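**Two small holes in exposed brick above a counter: fill or leave?**

*Sketitz*

We moved in during October and inherited a stretch of bare red-brown brick between the counter and the white wall above. A previous optimist drilled it. I have a tube of Zesora brick filler and very little faith in it.

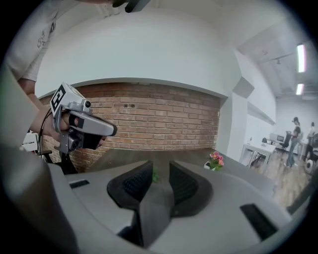
*The brick in question, holes near the upper middle.*

The dust is the other problem. I wipe the counter, and the brick gives me more. Do I seal it, and does the filler go in first?

**Mets**

Fill first, then seal. Filler won't grip on sealed brick. Crush a bit of matching brick into the filler or you'll have two tidy beige dots to look at forever. Leave it 14 days. The tube says 17 hours. The tube is an optimist too.
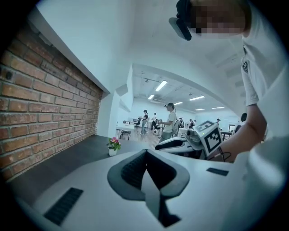 Sealer changes the color of mortar more than brick, so test a low corner first. Yours is pale and will show it. I went straight in with a gloss one and my kitchen looked like a wet pub for a year. Get matte, two thin coats, and move the pink flowers off the counter before you start.

**Aluma**

Just hang a picture over it. My whole wall is pictures.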